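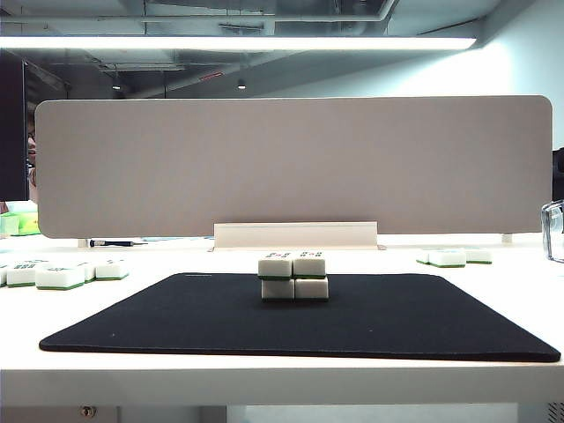
Panagiotou objected on the first read that a stacking failure is not a safety matter, it's a nuisance, and that we should say plainly which of the two we are reporting. Fair. We report both, and we keep them apart below. The nuisance is a drop or a knocked stack. The safety matter is what the arm did next: it kept going down.

5. Failure analysis: blind descent during tile stacking

5.1 Setup, short version

Task is mahjong tiles, stacked two by two in layers on a black mouse pad on a white table. Policy is the Dukari checkpoint, unchanged from Section 4. Low-level control is Prevoron, with the force stop set at the vendor default. We ran 2061 attempts on this task. 1837 were clean by the criteria in Section 3. The rest failed one way or another, and 151 of the failures ended in the pattern described here. Those are the ones we care about. The others are mostly slips and are listed in the appendix with no further comment.

5.2 What went wrong

The policy takes two views, one fixed and one at the wrist. On a normal approach the fixed view does the coarse positioning and the wrist view takes over near the tile. The handover is learned, not scripted, so we can't point to a line of code and say there. What we can do is mask one view at a time and see how much the action changes. Near the tile, masking the fixed view changes almost nothing. Masking the wrist view changes everything.

That's a problem if the wrist view is bad. White tile, dark mat, auto exposure. The exposure setles on the mat and the tile goes to pure white. No engraving, no green backing line, no sharp edge to judge depth from. The height estimate then drifts, always in the same direction (too high), and the controller makes up the difference by descending. 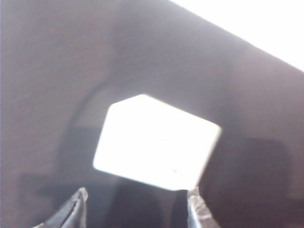 Figure 5. Wrist view with the tile between the fingertips. Face of the tile saturated, one small green speck left. Edges soft, mat out of focus.

5.3 Why the force stop didn't help

Two reasons, one of them our fault.

First, the mat. It's soft, and contact force builds slowly when the fingers press into it. The threshold is tuned for a hard table. By the time it trips the fingers are already well into the pad, and if a tile is under one finger it gets squeezed out sideways. Fast. In the Welthorpe lab one went off the table.

Second, the filter. We had smoothed the force signal to get rid of false stops during grasping, and forgot to take the smoothing off for descent. This added delay on top of delay. It was in the config from October on and none of us caught it until the logs were lined up by hand.

5.4 What we changed

Exposure on the wrist view is now locked before each run. Smoothing is off whenever the commanded motion is downward. We also added a hard floor on height, set from the mat surface and checked outside the policy, so the policy can't argue with it. A saturation check on the wrist view now pauses the arm if too much of the center is blown out. The threshold for that was picked by eye and we don't defend it.

5.5 Open points

We have not rerun the full set with all four changes on. Short runs only so far, and too few to quote a rate. The floor will not transfer to taller stacks without a new calibration, and it does nothing for sideways contact with tiles waiting next to the mat. Tiles with darker faces might not trigger the fault at all; we didnt test any.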